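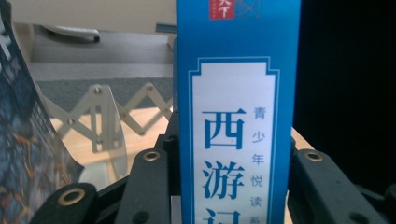 Book between the fingers, hand-held gripper, black fingers

Forum > End effectors > Foam or bare plastic for books?

jmichalski
8th May

Hello all. I am comparing two finger types for our hand-held gripper, the Dorden with flat block fingers and the Nungate with softer, curved ones. The task is to pick up books from a desk and stand them in a holder. I made 20 grasps with each, same books, same person holding the tool. Dorden dropped one, Nungate dropped four. On paperbacks the Nungate finger bends and the book turns in the grip.

My question is about the covering. Glossy covers are the worst for me, mostly when the book is lying down and I must take it by the edge. Does anybody use something better than foam?

Jarosław Michalski

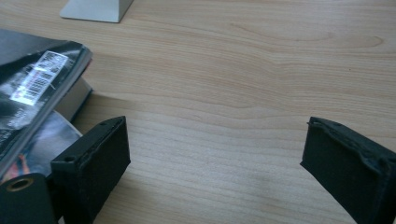 I should add that the approach angle matters more than I expected. If I come in low, with one finger almost touching the table, the pages stay together. From higher up the cover slides first and the block of pages comes later.

litside_bench
Four drops in 20 is not enough to say Nungate is worse. We ran 323 grasps before the difference between our two pads was stable. Also, what opening width? If you close from fully open each time, you push the book before you hold it.

jmichalski
Fully open, yes. I can repeat with a smaller opening. But the turning of the book I could see on almost every paperback, so I don't think it is only bad luck.

rmazurek
I disagree with litside_bench a little. For choosing a finger shape 20 is fine, for choosing a pad it is not. Pads change with time. Ours were good for 3,080 cycles on cardboard boxes, but books are harder on them — the corners catch the foam. Please look at your pads from the side.

Radosław Mazurek

jmichalski
I looked. You are right about the edges.
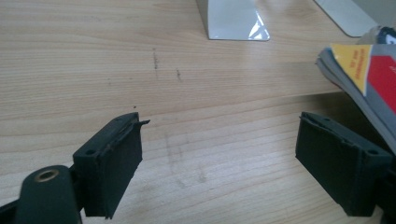
The rubber on the left pad has a torn flap at the corner, and the right one is a bit frayed along the top. I will glue new foam on both before I continue, otherwise I compare an old pad with a new one.

litside_bench
Then I would throw away the Dorden numbers too, also the good ones. Sorry.

rmazurek
Too strict. Keep them, but write "worn pads" next to them. For the new covering try thin silicone sheet, and round the corners with a knife before you glue. Chmielewska in our lab cuts hers this way and they peel much later.

jmichalski
Thank you both. I will order silicone and do 27 grasps per finger type with the smaller opening. The old results stay in the table with a note. Does the glue for silicone need a primer on black plastic?

rmazurek
Yes, and leave it overnight.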